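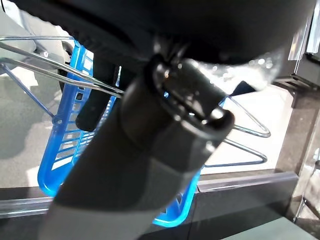
Open day at Golik, my notes (long)
Forum: Automation / Visits and Shows

mitali_munshi
Posted Friday, July 12, 2019

Hello all. I promised to write about the open day at Golik, so I do it now while I still remember. We were 15 people in the group. The guide was Tonantzin Huerta, and she was very patient with our questions.

For me the best part was the cell with the blue plastic basket. The arm must work with it very close to the chrome wire parts, and there is not much space for the finger. I stood there the longest. The walls of the basket let the light through, and I asked if this is a problem for the vision. She said they had trouble with it in May and changed the lamps.

pallet_jack70
Thanks for writing it up. Did they say anything on cycle time? When I went to the Lotell one they would not give a single number.

mitali_munshi
She did not want to give it for the basket cell. For the packing line upstairs she said 599 pieces in one shift, but I do not know how long is the shift.

Stondard_fan
So, no number again. Sorry, but for me these days are theater. They run the same part all morning, on the same spot, with the good lamps. Put a bent basket there and then show me.

mitali_munshi
I don't agree completely. A visitor asked to turn the basket a little by hand, and they allowed it. The arm stopped 2 times and Ms. Huerta had to start it again, in front of everybody. In a theater they would refuse this, I think.

Stondard_fan
OK, that is better than I expected. Still, shiny wire next to see-through plastic is hard, and two stops is a lot.

ventura_line2
Can one go alone or only with a group? I am a one-man shop.

mitali_munshi
Alone is possible, but you must write to them before. Bring closed shoes, they sent one man back to his car.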